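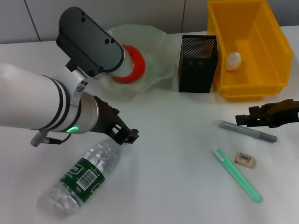

Fallosa Hiking Club, Equipment Page

**Review: Hurska folding water filter, used for one season**

In our club the question of water comes back every spring. Some members carry everything from home, and by noon their shoulders hurt. Others drink from the stream and say they never had a problem, which I believe, but I don't want to be the first who has one. I bought the Hurska filter in June with my own money and used it on all our longer walks since then. Rhonda Hiebert asked me to write down my opinion because several people wanted to borrow it.

**What you get**

In the box there is the filter itself, a soft bag for the dirty water, a short hose, a syringe for cleaning and a paper with instructions. The paper is printed very small. I read it at the kitchen table with a lamp and I recommend you do the same, as on the mountain you will not manage it. There is also a mesh pouch, where everything fits if you roll the bag tightly and push out the air.

The filter screws onto the soft bag, and the other end fits on most ordinary plastic water bottles, the kind from the supermarket. I tried it with the bottles that I had in the house. On 4 of them it closed well. On one, with a very low neck, it was turning and turning and never became tight, and the water came out at the side. So please try your own bottle over the sink before you leave.

**How it works on the trail**

You fill the bag in the stream, screw on the filter and squeeze. When the filter is new this is quite pleasant, the water runs fast and I could fill a bottle while the others were taking off their jackets. Filling the bag is the more difficult part. If the stream is shallow, the opening lies flat and the water does not want to go in. I now carry a cut yogurt cup to scoop with. It weighs nothing and it saved me much bad language on the walk to Filali hut.

The taste is good. On the first use there was a taste of plastic, and the instructions say to throw away the first two bags, but for me it needed more. After that I noticed nothing. It does not remove the brown color you sometimes get below the peat, and it is also not made for water near farms where there can be chemicals. For such places I still carry from home.

**Cleaning**

After each walk you must push clean water backward through the filter with the syringe. I was lazy about this two times, and both times on the next walk I had to squeeze so hard that I was afraid for the bag. After a good cleaning the speed came back, but not completely as in the beginning. It takes me six minutes at the sink, plus the drying. Let it dry standing up, with the cap open, for several days.

One serious warning: the filter must not freeze when it has been wet. The damage is inside and you can not see it. For an overnight walk in autumn I put it in a small plastic bag and keep it in the sleeping bag by my feet. It is not comfortable, but I prefer it.

**Compared with the Cadport**

Before this I had the Cadport pump, which some of you remember from the noise. The pump is better in shallow water, it has a long hose and you can reach into any small hole between the stones. It is also heavier, it has more parts to lose, and I did lose one. For a group of 6 I would still choose the pump, if someone else carries it. For one or two persons the Hurska is enough.

**What I don't like**

- The soft bag feels thin. Mine has a small white line now at the fold. It does not leak yet.
- The cap has no string. I tied one on.
- A replacement bag costs almost half of the whole set, and the shop in town does not have it.
- The blue of the clean side and the blue of the dirty side are nearly the same. I put red tape on the dirty side.

**My opinion**

I am satisfied and I would buy it again, but I would buy the second bag together with it. From 100 points I give it 78. I take points for the bag and for the colors.

If you want to borrow it, write to me before the walk and bring it back washed and dry. The syringe is part of the set, please return it also.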